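Planner keeps picking side grasps next to tall objects
Lenari user forum > Perception and planning

gding_f
We run Lenari on a kitchen counter setup. With a small wooden block in an oval tray, the grasp planner ranks side grasps above top-down ones, and the raised rim makes most of them useless.
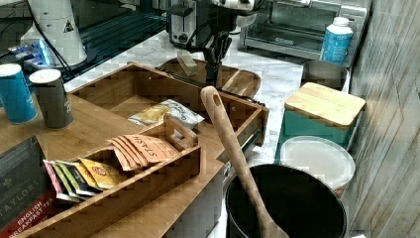
Planning takes 230 ms, so speed is fine. I set the clearance weight to 12 and saw no change.

nkosi_p
The weight only applies after collision filtering. Your rim probably isn't in the collision map at all. What voxel size?

gding_f
12 mm.

mkhize.n
Too coarse for a thin rim. Go smaller and crop the map to the work area.

athumani_g
I disagree. Smaller voxels just give you more noise off shiny stuff – toasters, glossy boards, steel. Fit a tray model and leave the map alone.

mkhize.n
That works until somebody swaps the tray. Check the whole counter before you pick a crop box.

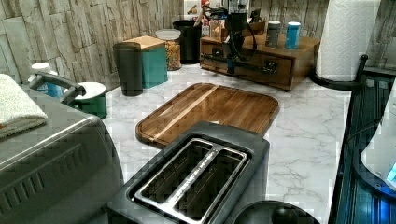

Reply 6
nkosi_p
Try both on the same 60 logged grasps and post the rankings.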